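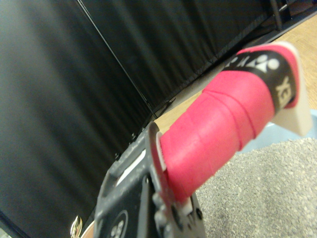

Vilgot Bakke
November 10, 2020

Gripper thread, as I promised. I have now spent the evenings of October with two grippers on the same arm, and many of you asked which one I will keep. I will write it in small pieces. Please excuse my English, I check the words but not always the order of them.

1/ The two candidates: the Cerkeo, which has a flat rubber pad on each finger, and the Plestik, which has a harder finger with a shallow groove along the inside. The arm is the same for both, the controller is the same, the wrist camera is the same. I only change what is after the flange.

2/ Why sports equipment and not cubes? I have done cubes. Everything can hold a cube. A racket is long, most of the weight is far from the hand, and the handle is neither round nor square. If the grip is a little wrong, the racket turns and the head goes down.

3/ I should say what I mean with "turns." There are two ways to lose a racket. It can slide along the handle, which is slow and you see it coming. Or it can rotate around the finger contact, and this is fast. Almost all my losses in the first week were rotation.

4/ Grip tape is a very interesting surface for this. On a spiral wrap the ridges go diagonally, so the pad does not touch a plane, it touches some edges. With the Cerkeo the rubber goes down between the ridges and it feels very secure. With the Plestik the finger rests on top of them and you must close harder.

5/ But closing harder has a price. The wrap can move under the finger. I had one old handle where the tape became loose after one evening and I had to wrap it again. So I lowered the force limit and accepted more drops. I think this is the correct choice if the objects are not yours.

6/ Numbers, for those who only came for numbers. I did 92 lifts with each gripper, the same list of start poses, a hold in the air and then a slow turn of the wrist. I will put the full table on my page when it is clean. At the moment it has notes in two languages and it is not nice to read.

7/ The short version of the table: Cerkeo drops less. Plestik drops more, but when it holds, it holds in the same place each time. For me this second thing was a surprise. The soft pad lets the handle settle a little differently on every grasp, and then the tip of the racket is somewhere else than the software believes.

8/ A small angle at the hand is a big distance at the other end of a racket. If your next step is only "put it in the bin," you do not care. If your next step is "hang it on the hook," you care very much. I spent one full evening blaming the calibration before I understood this.

9/ About where to hold. My first plan was to take the racket in the middle of the handle, like a person does. Closer to the shaft is better for balance, but there my fingers have less to close on. I have ended with two grasp points in the script and I choose by hand. Not elegant.

10/ The wrist camera. I like it more than I expected and I trust it less than I hoped. When the fingers close, the handle covers a large part of the view, and the picture is most useful just before contact. After contact I use it mainly to check if the object moved in the hand.

11/ For that check, a handle with a bright color is a gift. Pinkish red against a black curtain, even a very simple color threshold finds the edge. Letters on a band are good too, when they are turned a bit more than before, you know that the handle has turned also.

12/ I tried the same threshold with a black handle and black curtain. I do not want to talk about it.

13/ Controller. I run both grippers from the Nzioka box, and the force setting there goes in steps which are too large for my taste. Between "too soft" and "a bit too much" there is one step missing. I wrote to their support and got a polite answer that it is noted. If someone has found a way around this - please write to me.

14/ Cable. The Plestik cable comes out on the side where my arm has the tightest bend. With the wrist turned fully it pulls, and I am sure some of my bad lifts come from this and not from the fingers. I have repeated those with the cable on a longer loop. The result was better, but still behind Cerkeo.

15/ Changing from one to the other: four screws for both, no complaint. The screws of the Plestik are a little hidden and I needed the long hex key. Write down your tool offset before you remove anything. I did not do this the first time.

16/ Someone from Kakness asked if I will test their suction adapter too. On a wrapped handle I do not believe in suction, but the string bag and the flat boxes could be interesting. I said yes, with no promise about the date.

17/ So which one do I keep? For picking and sorting, Cerkeo. For anything where the racket must arrive with a known angle, I would take the Plestik and live with more retries. My arm does mostly the first kind of work, so the Cerkeo goes back on this week.

18/ Next I want to try a thin rubber strip glued in the groove of the Plestik finger. Perhaps I get both good things, perhaps I get glue on the handle. Questions are welcome under this post, I answer slowly, mostly in the evening.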